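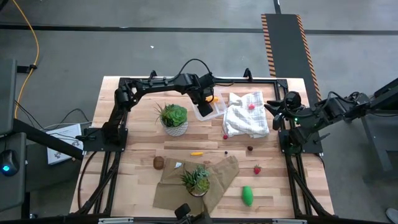 ## Velville, ground and first floor walk-round, August

Done Tuesday, started 8.15, rain most of it. Checked by Lamisi Atinga, Ivar Aasen on the first floor while I did the bins. OK = fine, ACT = needs doing, N/C = not checked. Comments under the line they belong to please, not at the bottom like last time.

### 1. Ways out

- [x] Front door opens fully, no key needed from inside. OK
- [x] Back door, push bar. OK but stiff. Ivar had to lean on it. Wants oil before winter, the frame swells.
- [ ] Back passage clear. **ACT.** Flattened boxes again, all from the Grasska delivery. Moved the worst to the bin store myself. Still a bike there when I left.
- [x] Exit signs lit. OK downstairs. First floor one over the stairs is dim, readable, keep an eye.
- [ ] Stair nosings. **ACT.** Third from top lifting on the left side. Taped it. Tape is not a repair!!

> Akua Addo: the bike is mine, moved it at lunch. Can we have a hook or somthing outside, there's nowhere covered.
>
> Lamisi: will ask. Not in the passage in the meantime, not even for ten minutes.

### 2. Fire alarm and extinguishers

- [x] Weekly test. Rang on both floors, could hear it in the loos with the fan on.
- [x] Panel showing normal, no faults.
- [x] Extinguishers on brackets, pins in, gauges in the green. All in date.
- [ ] Extinguisher by the kitchenette. **ACT.** Coat hung over it. Whose coat, don't care, not there.
- [x] Fire blanket in its case, tapes hanging down where you can grab them.
- [ ] Log book. Filled in up to July, then two weeks blank. Were the tests done or not? Kwabena to say.

Drill: last one took us 2 minutes to the far side of the car park, which is all right. People still stopped for bags. Next one unannounced.

### 3. Electrics

- [x] Sockets, no cracks or scorching, ones I could see.
- [ ] Extension leads. **ACT.** One plugged into another behind the printer upstairs. Unplugged it, printer now off till someone finds a longer lead.
- [ ] Appliance labels. Kettle label has gone. Toaster one can't be read. Rest fine.
- [x] Fuse board cupboard shut and nothing stored in it. Hooray.
- [ ] Emergency lights. Flick test OK, full test N/C, ran out of time. Book it for after hours, it means the lights being off for ages.

Heater in the small office was on low with the window open. Not a safety thing exactly but turn it off.
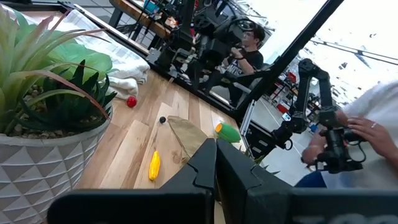
Naa Fiadzo: is the kettle alright to use without a label or do we have to wait? It was tested in spring with everything else, I was in that day. Also the chained extension lead upstairs was there last time and the time before, so maybe buy the long one instead of telling people off.

> Lamisi: fair. Use the kettle, the test is on the sheet, it's just the sticker. Lead ordered.

### 4. Floors, trips, storage

- [x] Entrance mat flat, corners down. 
- [ ] Floor by the back sink wet. **ACT.** Slow drip off the waste pipe, bucket under. Reported to Kpodo, job number on the board. They said "this week". We'll see.
- [x] Shelving fixed to wall, gave it a good shove.
- [ ] Heavy stuff on top shelf. **ACT.** Paper boxes, again. Heavy goes at waist height, step stool is not for lifting things down off of.
- [x] Step stool, feet all there, no wobble.
- [ ] Loft hatch. N/C, need two people and Ivar had gone.

### 5. Hot water and kitchenette

- [x] Fridge at the right temperature. Old milk binned.
- [x] Hot tap sign up. Water comes out very hot, the sign is needed.
- [ ] Little used outlets run through. Shower on the first floor not run for weeks by the look of the log. Ran it, five minutes, door shut, wrote it in. Needs a name against it from now on.
- [x] Washing up cloths changed.

> Kwabena Amegashie: put me down for the shower. And yes the alarm tests were done both weeks, I wrote them on a sticky note and the sticky note's gone. Will fill in and sign.

### 6. First aid

- [ ] Box downstairs. Short of medium dressings and the eye wash is out of date. **ACT.** Ordered from Plorari, delivery around 32 quid all in.
- [x] Box upstairs full. Seal not broken.
- [x] Accident book. One entry, paper cut, no follow up.
- [ ] First aider list by the door. Still the old one. Two names on it have left. Print a new one, 5 min job.

### 7. Sills, ledges, things on tables

- [x] Window restrictors working on the first floor, all of them tried.
- [x] Nothing on sills over the pavement side.
- [x] Pots and ornaments low down and away from sockets.

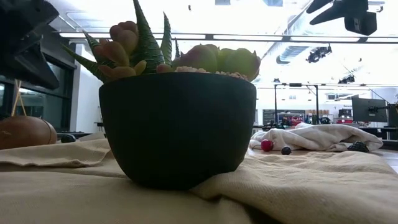
*Succulents, black planter.*

### Outside, quick

- [x] Bins locked, away from the wall.
- [ ] Gutter over the back door dripping on the step. Will be ice come January.
- [x] Car park light comes on.
- [ ] Gate latch. **ACT.** Doesnt catch unless you lift it.

Spend so far this quarter is still under the 200 we're allowed without asking, the lead and the first aid bits included. Gutter won't be, so that needs asking.

Re-check of the ACT lines: me and Naa, before the month's out. Stair nosing first.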